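A Visit to the Robot Kitchen

Every July, Lollalwood opens its doors to school groups for an afternoon. Lollalwood is a robot workshop. The people there teach robots to do jobs in a house, such as opening a fridge or moving a mug. This year 30 children from Ikden went to find out how it is done.

Starting on a screen

The children were met by Imke Strobel, who showed them to a row of computers. A robot at Lollalwood does its first lessons in a simulation. A simulation is a pretend place made by a computer, a bit like the world in a video game. The rooms have walls, floors and shadows, and the things in them can be pushed and pulled.

The big display showed what the robot sees when it looks out into a pretend kitchen. It has two arms, one on each side. The fridge is pink at the top and green at the bottom, and it has a long silver handle. The lesson for the afternoon was to get a hand to that handle.
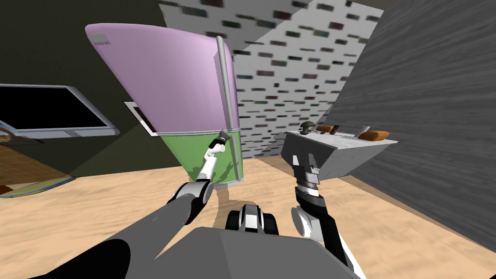

How does a robot hold things?

A robot like this one has no hand like yours. It has a gripper, which is a pair of fingers that open and close. The fingers cannot feel a handle the way your skin can, so the computer has to work out where the handle is and move the arm there a little at a time.

Each arm bends at several joints. You have joints too, at your shoulder, elbow and wrist. Try reaching for a door handle without bending your elbow. You will probably have to move your feet.

Practice and more practice

Eckhard Reinholz looks after the lessons. He told the children that the robot had tried the fridge lesson 132 times that morning. A try takes about 80 seconds. When one goes wrong, he starts the room again and everything goes back to its place. In a real kitchen somebody would have to pick things up first.

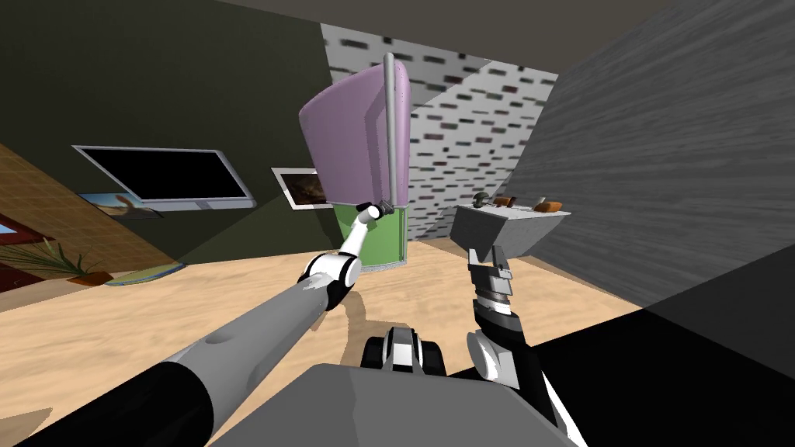
Humaira Gilani, who is nine, asked whether the robot knows what a fridge is. Eckhard said it does not. The computer works with shapes, distances and colours, and a fridge is one more shape to it. The robot's view can lean a long way over, so that the floor slopes and the walls tip, and the computer still has to find the shapes in it. With the left gripper up against the tall purple shape, low down near the green part, it has to work out how far that is from the grey rod at the side. Then it can plan the next move.

Your turn

After a drink and a biscuit, the children worked in pairs. One wore a blindfold and was the robot. The other gave the orders, such as "left arm up" or "open your fingers". The job was to pick up a plastic cup. Most pairs needed several goes, and Oluf Skov's cup ended up under a table.

You can play this at home with a friend. Use a cup that will not break, and clear the floor before you begin.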